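Regrasp policy, second set of runs

The October runs are finished and the result is smaller than I had hoped. The question was whether a policy trained by self-supervised grasping in a bin would improve if it were allowed to push a block before closing on it. The earlier version could only descend, close and lift. The new one, which I have been calling Vora in the code, has a push action added to the same network, with the reward unchanged.

The grasping part follows the method in Masanja's notes. Each attempt is labelled by the gripper reading after the lift, and no person marks the data. Tetsuya Matsuda wrote the replay buffer and I have altered it in one place only, so that a push shares the label of the grasp that follows it. 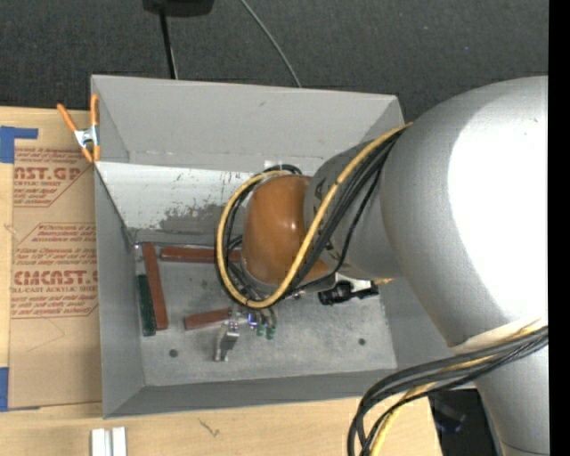
Vol. 2, No. 5

The blocks by the walls are the difficult ones. A block lying along the back edge of the floor, or upright in the view beside the left wall, leaves little room for a finger on its far side. The old policy tended to try these anyway, close on the top edge and slip. A block nearer the centre is a fair target for either version, and I would expect no difference there.

That is what the logs show. I trained 11 policies from different seeds and compared each with its grasp-only partner. On central blocks the two could not be told apart. On wall blocks the push version did better in 9 of the pairs. The remaining two learned to push towards the wall, which makes the grasp worse, and they kept doing so until training stopped.

Timothée Tessier thinks the shared label is at fault. If a poor push is followed by a lucky grasp, the push gets full credit, and early in training there are enough of these to set a habit. He suggests discounting the push label by the number of steps before the lift. I tried this on one of the bad seeds and the habit took longer to appear, but it did appear.

The cable loop at the wrist also limits how far the tool can turn near the back wall. I have capped rotation in software for both versions, so the comparison stands, though the absolute scores are lower than they might be.

Next I shall rerun the two bad seeds with a separate value head for pushes. The configuration files are in the usual place under Vora.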